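Caring for Discs, Tapes and Home Movies
Household Guidance from the Brudotlow Film Library
Updated Wednesday, December 18, 2024

The Brudotlow Film Library lends feature films to members and advises local households on the care of their own collections. The following guidance applies to DVDs and Blu-ray discs, VHS cassettes, and small reels of home movie film. It does not cover nitrate film, which should be left where it is until a specialist has been consulted.

Before You Begin

Choose a clean, dry table away from the kitchen stove and any open window. Wash and fully dry your hands. Cotton gloves are not required for discs or cassettes, but clean nitrile gloves are advised for film. Food and drink should be kept out of the work area.

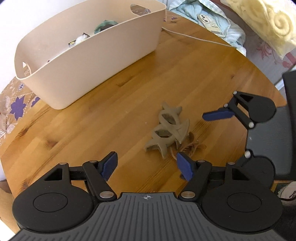 Sort the collection by format before deciding what to keep. Discs, cassettes, and reels age in different ways, and a mixed box tends to be stored to suit none of them. Remove each item from its case, check that the title matches, and set aside anything that is cracked or smells of vinegar. A deep plastic bin like the beige one on the table, with rounded corners and an oval cutout at each end, is easy to carry from room to room and will serve well during sorting. For long-term storage, a container without openings keeps out more dust. Other household articles should be taken out first.

Discs

Hold a disc by its outer edge and center hole. Loose dust may be removed with a soft, lint-free cloth, moving in straight lines from the center outward. Fingerprints generally respond to a cloth lightly dampened with distilled water. Do not use window cleaner, furniture polish, or paper towels. Members often ask about toothpaste as a remedy for scratches; the Library does not recommend it.

Return each disc to a case with a firm center hub and stand the case upright. Paper sleeves are acceptable for short periods only. Adhesive labels should not be placed on the disc itself, and writing should be confined to the clear inner ring.

Cassettes

Rewind each tape fully, then store it on end in its case, with the full spool at the bottom. Keep tapes away from loudspeakers and electric motors. If white or gray patches are visible through the cassette window, do not play the tape, as mold can spread to the machine and from there to other tapes. Place it in a sealed bag and seek advice.

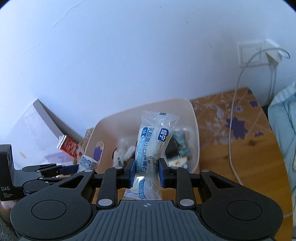

Tapes that have been kept in a cold garage or car should be brought indoors in their cases and left overnight before they are played. The same applies to reels. Attics are unsuitable in every season. An interior closet, off the floor and away from water pipes, is the best location in most homes.

Home Movie Reels

Do not run old film through a projector to find out what is on it. Shrunken film tears easily - often at the first splice. Unwind a short length by hand, holding it by the edges over a light surface, and examine the frames with a magnifier. Rusted cans should be replaced with vented plastic ones. Keep any handwritten note found in the original can, even where it appears to be wrong.

Keeping a List

Give every item a number and record its title, format, condition, and shelf. A notebook is sufficient. Chukwuemeka Idahosa, who oversees the Library's loan collection of 4000 titles, advises families to write down the names of people in home movies while older relatives are still able to identify them.

Inspection Days

Household collections may be brought to the Stavia Room for inspection on Saturday mornings in January. Each household may bring up to 31 items. Vinegar-scented film must be double-bagged and declared at the desk. Appointments are made by telephone, extension 330, or in person at the lending counter.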